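Perrine Moulin has been writing about other people's kitchens for long enough to have stopped being polite about them. Her new book, Rodis Street Suppers, is about the tableware we keep for no good reason, and she blames the wedding registry.

"You get a dinner set for 10 and then you have three friends," she says, pouring tea into a mug from a bank. "The other seven plates just sit there judging you."

She grew up over a milk bar where the good china came out for the priest and the insurance man. Everyone else got plastic. She still favours it, and has opinions on colour that she delivers like a magistrate.

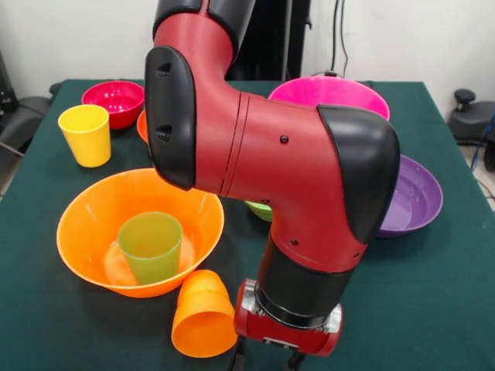
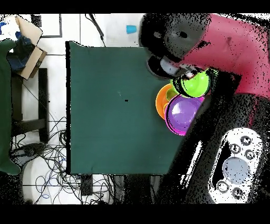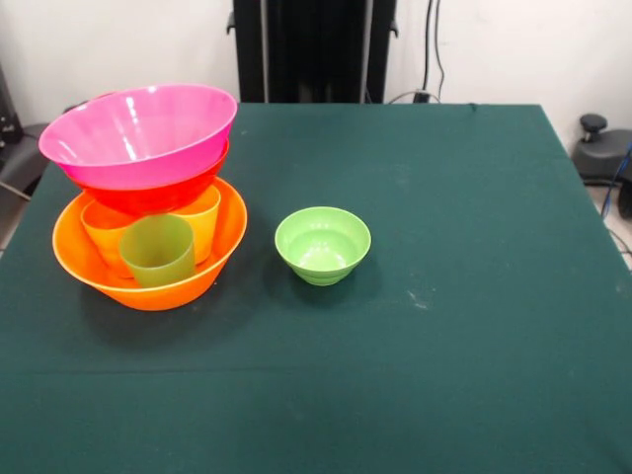
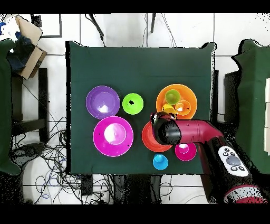

Green cloth throughout; bright plastic bowls in all four pictures.

Her publisher, Arash Fallahi, wanted a chapter on hand-thrown stoneware. He got a page and a half. "I told him I'd dropped enough of it to have earned an opinion," Moulin says. "He said the opinion was a bit short."

The book took three years, including one August lost entirely to gravy boats. She owns none now. Her neighbour borrowed the last one, and Moulin has taken to drawing the curtains when she looks like bringing it back.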